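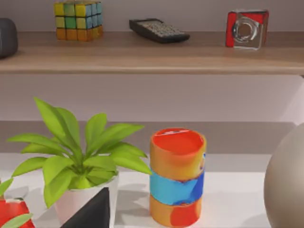

How to clear a home office shelf without buying anything

Most advice on tidying a home office starts with a shopping list. Boxes, labels, a rack for the boxes, a second set of labels once you have seen how the first lot peel. I have followed a fair bit of this advice over the years and I remain doubtful that any of it was written by a person with a shelf.

What follows is the method I use now. It takes an afternoon for one long shelf and it costs nothing. It won't make you more creative, whatever the magazines say, and I make no promises about your mood.

Before you start

You need a clear bit of floor or a bed, a damp cloth, a dry cloth, a bin bag and a pencil. You don't need matching anything. If you already own storage boxes, leave them where they are for now. Boxes brought out too early get filled with whatever is nearest, and then you have a tidy box of rubbish that you will keep for ten years.

Step 1. Take everything off

All of it, in one go. I know the popular method is to do "just one small section a day", and I tried it in April. By the time I reached the far end, the near end had filled up again. Take it all down and put it on the floor.

Wipe the shelf with the damp cloth, then the dry one. If it is bare wood, wring the damp cloth out hard first. I wouldn't bother with special sprays. The one I was given smelled of oranges and left a film that held dust better than the dust had managed by itself.

Step 2. Check the shelf itself

While it is empty, press down along the front edge and look for movement. Tighten any loose screws in the brackets. If it sags in the middle, the heavy things will have to go at the ends, over the supports. Mark where the supports are with a faint pencil tick on the underside. A shelf that comes away from the plaster when you press needs fixing before anything goes back on it, and that is a different job from this one.

Step 3. Sort by when you last used it

The usual question is whether a thing "brings you joy". My hole punch brings me no joy at all and I use it twice a week. Ask when you last picked the thing up to do something with it, and sort into these piles:

This month
This year
Can't remember
Belongs in another room

Be strict with the third pile. "Can't remember" means can't remember. If you find yourself building a case for the label printer, it goes in the third pile.

Puzzles, toys and ornaments confuse people here, because they aren't for anything. I let myself keep two on display. Halima Usman, who read a draft of this, thinks two is mean and that I should say so in print. Fine. Have three.

Step 4. Deal with paper separately

Paper will eat your afternoon if you let it. Put every loose sheet in one stack, turn it face down so you don't start reading, and leave it until the shelf is done. My stack came to 171 sheets, counted because I was trying to prove a point to my household. I kept 11 of them. The rest were printouts of things I could find again in less time than it took to locate the printout.

Anything with your name and account details on it should be shredded or torn up small. Don't throw out tax papers on my say-so. Check how long you are meant to hold on to them where you live.

Step 5. Put back the "this month" pile only

Space things out. Leave a hand's width between each item and its neighbour, which looks silly at first and then turns out to be the only reason you can dust. Flat things that you pick up often should sit near the front. Tall things go to the side you don't reach from.

Then stop. Live with it for 12 days. If you go to the floor pile for something in that time, it has earned its place and can go on the shelf. If you don't, it can go in a drawer, or out.

I have seen this waiting period given as a month, and as a year. A year strikes me as a way of never finishing.

Step 6. Now decide about boxes

You may find you don't want any. If you do, measure the depth of the shelf first -- mine is 300 mm, and the boxes sold as "standard" stuck out over the front like a lower lip. Shoeboxes with the lids off do the same work. Write on the front in pencil so you can change your mind.

Problems people write to me about

"It fills up again." Yes. It is a flat surface at hand height. Kofi Boateng suggests a dish by the door for keys and coins, and I was ready to sneer at this, but it does catch a good deal of what used to land on the shelf.

"My partner puts things on it." I have no method for this.

"Do I need an app to keep a list of what I own?" I can't see why. You can look at the shelf.

"What about cables?" Plug each one into something. If you can't find what it fits, put it in a bag, write the month on the bag and hang it somewhere annoying -- mine was on the bathroom door. You will either find the gadget or get sick of the bag.

Keeping it going

Once a fortnight, take down whatever has crept on and wipe under it. It takes me as long as the kettle. If you miss a few weeks, go back to step 5, and leave the paper alone until you have an hour free.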